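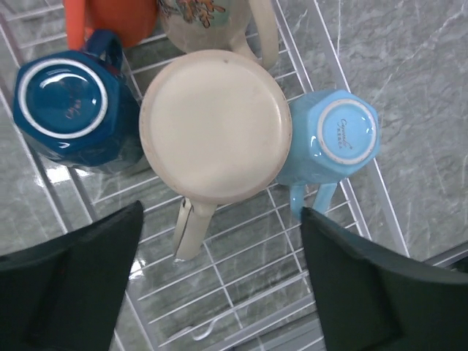

Page last changed: December, 16:40

By Hui-mei Tsai

Interior paint is the most frequently renewed finish in a rented building and the one with the worst records. A boiler has a serial plate. A circuit has a labeled breaker. A wall has whatever the last painter remembers. My position is that the tint formula for every painted surface should be a required part of the unit file, held to the same standard as the electrical schedule.

A color name does not identify a paint. Names are reused between product lines, retired, and applied to different bases. What identifies a paint is the base, the sheen, and the colorant amounts printed on the lid label at the time of mixing. That label is about the size of a playing card and is normally thrown out with the can.

I reviewed the repaint log for Ellery, a building of 106 units where I handled maintenance planning. The log ran to 774 entries. Most gave a color name only, and a fair number said "match existing." An instruction to match existing passes the problem to the next person at a moment when the information is already gone.
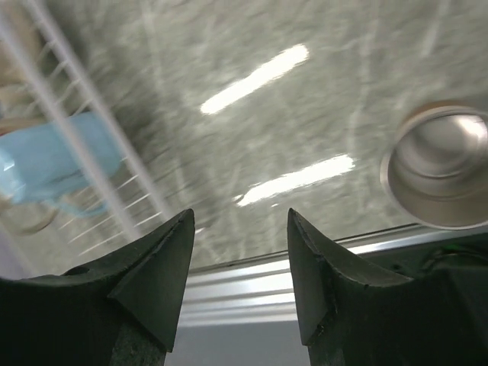 The usual defense is that a store can scan a chip and produce a match. It can, within limits. A scanner reads the surface presented to it, and that surface has aged. Cooking film and daylight both shift the reading, and a chip cut from behind a switch plate will give a different result from one taken at the edge of a window. Sheen is a separate matter. A correct color in eggshell over an old satin wall will show as a patch under any low-angle light, and the painter will then repaint the whole wall to hide a repair the width of a hand.

Full-wall repaints are where the money goes. Jasmina Pavlović, who managed the Ellery contract before me, budgeted every touch-up as a full wall because she assumed the match would fail. Given the state of the log, she was right to.
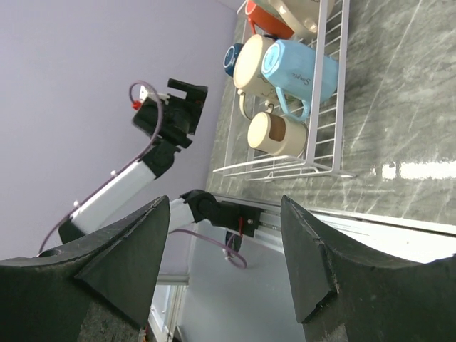 Light tints are harder to recover than strong ones. In a saturated color, a small error in one colorant is absorbed by the rest. In a near-white, the same error is a large share of the total tint, and the eye has the neighboring wall for reference. A pale lavender wall above a counter, of the kind shown here, is close to the worst case: weakly tinted, and easy to push toward pink or gray. I would not attempt a spot repair on such a wall without the formula in hand.

Tegan Sheehan has argued to me that printed labels fade and that the record belongs in software. I agree with the second half. We trialed Widov for this purpose and it did the job, although its paint field accepts free text, so "off-white, kitchen" is a valid entry. A required field with separate boxes for base, sheen, and colorants would fix that. Until the software enforces it, I prefer a photograph of the lid label attached to the work order, plus 2 brushed-out cards kept in the dark with the unit keys.

The cost objection is weak. The label already exists, and recording it takes less time than washing a roller. What is missing is a clause in the painting contract that makes the final payment depend on it – owners have been willing to write such clauses for appliance manuals for years.

This site uses cookies to remember your settings. By continuing to browse, you accept their use.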